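Sep 6, 2018
Notebook, hand gripper no. 4 (the folding one)
Mellulham flat, bedroom setup

Picking up from the July notes. Kamrul has the other tool, so everything below is for no. 4 only. Don't copy the jaw numbers over to no. 3, the linkage is different.

State on arrival

Right jaw lagging the left on close. Slow squeeze fine, quick squeeze the left gets there first and shoves whatever is in between over to the right. On thin cotton you get a crease right where you wanted it flat. Logs from the last block show it too, jaw width trace has a little step near the bottom every time.

Pads: left one OK. Right one glazed along the lower third, grid worn almost smooth there, lint packed in what's left. Cleaned with a toothbrush and dish soap first, no difference, so it's wear.

Trigger return sluggish. Hair in the pivot. Again.

Teardown

Four screws out of the jaw fronts, kept in the lid of the Vandano tin. Left pair and right pair NOT the same length, I forgot this last time and bottomed one out. Longer pair goes left. Marked the lid with tape.

Linkage pin on the right side had play. Could wiggle it with a fingernail. Flastov pin from the spares bag drops in with no slop, pressed it with the small vise and a bit of wood. Old pin in the bag marked BAD, do not put it back in the good bag (Kamrul, this is you).

Cleaned both pivots, one drop of light oil each, wiped off. Then wiped again as oil on the pads is a whole afternoon lost.

Pads

Swapped both, not only the right. Mixed old and new grips unevenly, the worn side lets go first and a sleeve twists out. New ones are the same blue sheet as before, Dissanayake lot, cut with the steel template. Peeled the old glue off with a plastic scraper. Alcohol wipe, let it flash off, press 7 minutes in the clamp with the jaws wide open. Clamp too tight squeezes glue out the edges, just snug.

Trimmed the corner on the right pad, it was catching the housing at full close. Left didn't need it.

Zeroing

Did this three times, first two were junk. Order that works:

Power up with jaws fully closed, nothing in between. Wait for the light to go steady.
Hold zero, open all the way, let go. It should report the open width within a mm or so of the last sheet.
Close on the 13 mm block. If it's off, redo from the top, don't try to fix it with the offset. Offset hides a bent link and then you find out in a week.

First try: 13 block read low. Jaw screws not tight, my fault. Second: forgot to wait for the light. Third good, and repeated it twice more to be sure.

Offset left at zero.

Camera mount

Lens wiped, bracket screws checked, one a quarter turn loose on the bottom. Threadlocked. View should have both pads in it with the jaws open and the screw heads showing near the top of each housing. If you lose the screws off the bottom the mount has slipped down, stop and fix it before recording anything. Had this in July and we threw out a whole block.

Check exposure in the room you're working in, not on the bench. Green blanket plus black clothes is nasty, auto goes bright and the blanket washes out. Locked it on the blanket, black things still have enough in the folds to see an edge.

Bed setup

Blanket pulled tight before starting, plush bunches up under the jaws and lifts with the cloth. If you pinch down hard on it you get blanket as well as garment. Approach shallow, slide in under the edge, then close.

Comforter stays pushed to the back and sides. Work area is the front middle.

Garments waiting go over the wood rail. One at a time onto the blanket. I'd been piling them on the bed and kept snagging the next one.

Drawstrings: leave them out loose. Tucking a cord in with this tool takes longer than the fold does and the cord slips between the pads anyhow. Worth thinking about a narrower tip for cords, seperate job.

Trial after repair

Ran slow first, empty, open and close, listening. No click. Then quick. Jaws meet in the middle now, no shove to the right that I can feel.

Then cloth. Dish towel, fine. T-shirt, fine, one sleeve slipped and I think that was my angle. Jeans seam held OK, waistband of the same pair is right at the limit of what the trigger spring will hold, hand gets tired. Not going to stiffen the spring, the thin stuff would suffer.

Full block at the bed after that, 51 clips. Two marked bad, both me bumping the rail. Width trace is clean, the step at the bottom is gone.

Black one with the striped waistband, folded, jaws open over the bed:
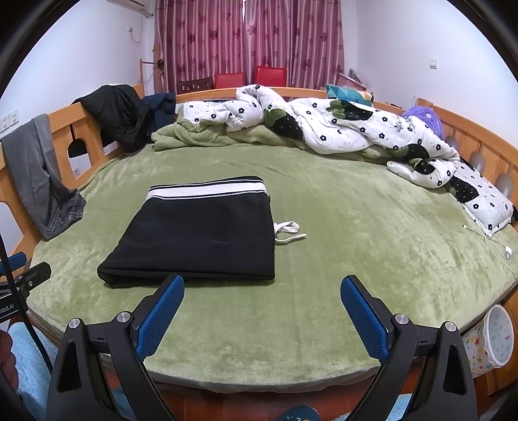 To do

Order more pad sheet, enough left for one more pair only.
Get a second 13 block, this one is from Kamrul's drawer and he wants it back.
Ask Kamrul Debnath if no. 3 has the same pin. If yes swap it now, don't wait for play.
Write the screw lengths on the housing itself in paint pen, tape falls off.
Hair in the pivot: try a felt washer? Or just clean it at the end of every block, 2 min job, we never do it.
Re-check zero after the next block, new pads compress a bit at first. If the 13 block has moved, rezero, note it in here and not on a sticky.
Copy the log folder to the shared drive, mine only so far.

Trigger pivot still a touch stiff cold. Leave it for now.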